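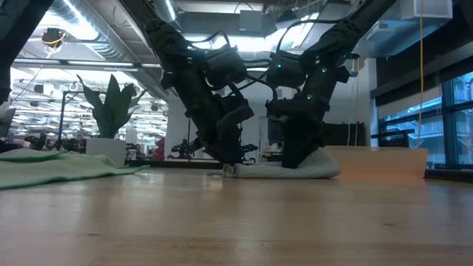 Pre-Purchase Inspection Checklist: Two-Arm Bench Stations
Site: Jutstead, open-plan floor
Inspector: Darragh Cronin, Equipment Planning
Date of inspection: 24/02/2019
Purpose: to support the capital request for additional stations

Each item is marked Satisfactory, Action Required or Not Assessed. Comments are those of the inspector. Items marked Action Required must be closed, or a cost for closing them entered in the request, before the purchase order is released.

Section A. Work surface and materials

A1. Tabletop sound, level and free of splinters
Satisfactory.
Comment: The existing tables are wood with a varnished finish. The grain reflects the overhead lights to some extent, and operators should be asked whether glare affects their work before the same finish is ordered again. A matte top from Canar has been quoted at no extra charge.

A2. Surface large enough for the cloth tasks planned
Satisfactory.
Comment: A towel can be laid out on the left while both arms work on a second cloth beside it. Planning should assume the same table size for the new stations. A smaller table was proposed in December to save floor area and is not recommended.

A3. Upright panel at back of table secured
Action Required.
Comment: The tan panel behind the work area should be included in the station specification with a proper fixing. It is not listed in the Salton quotation. Please add a line for it.

Section B. Arms and grippers

B1. Arm mountings checked for movement under load
Satisfactory.
Comment: Checked with the power isolated. Mounting bolts are to be checked again at handover of each new unit.

B2. Cables clear of joints through full travel
Action Required.
Comment: Cables loop between the segments of both arms and stand away from the housings in places. Salton offers a cable sleeve kit as an option. The kit should be ordered with the arms – fitting it afterward requires a second visit and is billed separately.

B3. Indicator lights visible from the operator position
Satisfactory.
Comment: Green lights on the right arm can be read from the front of the table. The supplier is to confirm in writing what each light means. An indicator light is not to be accepted as proof that an arm is safe to approach.

B4. Gripper fingers suited to fabric
Satisfactory, with comment.
Comment: The grippers press fabric directly against the tabletop. Fingertips are therefore to be treated as wearing parts. The budget should carry 8 spare sets for the first year of service. Knitted items should be included in the acceptance trial along with flat towels, as the textured surface may mark or catch differently.
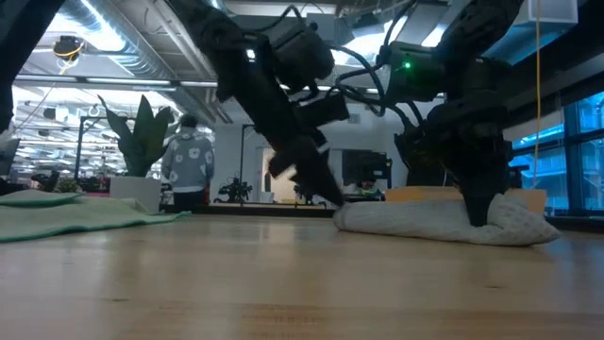

Section C. Surrounding area

C1. Reach of both arms marked on the floor or by a barrier
Action Required.
Comment: The stations share an open room with desks and other equipment, and staff use the floor behind the tables. Two options have been priced. Floor marking alone is the cheaper. A low barrier from Scanlon comes to 3,482 dollars per station, delivered and fitted. The inspector recommends the barrier.

C2. Walkways kept clear
Not Assessed.
Comment: To be assessed when the revised floor plan is issued. Chairs, stands and planters near the tables should be shown on the plan.

C3. Overhead cables supported and out of reach of the arms
Action Required.
Comment: A thin yellow cable hangs from the ceiling on the window side. Its clearance from the right arm is to be measured at full extension, and the cable tied back if necessary. New stations should be supplied from fixed ceiling drops, and the electrical contractor should price these before the order is placed.

C4. Lighting adequate and even
Satisfactory.
Comment: Ceiling lighting is sufficient. The large windows add bright daylight on one side. Blinds may be requested as a separate item under building works.

Section D. Stop controls and isolation

D1. Emergency stop within reach of a seated operator
Satisfactory.
Comment: Tested on both stations. For the new stations, a second stop at the rear of the table is to be specified – the basic Salton package includes only one.

D2. Lockable isolator for each station
Action Required.
Comment: The present stations share one isolator. Separate isolators are required for the new units, and the cost of altering the existing pair should be entered in the same request.

Section E. Recommendation

Purchase of three stations is supported, subject to closure of items A3, B2, C1, C3 and D2. Training for operators should be charged to the project and not to the department. Item C2 will be carried forward to the next inspection.

Signed: Darragh Cronin
Copy to: Purchasing; Building Services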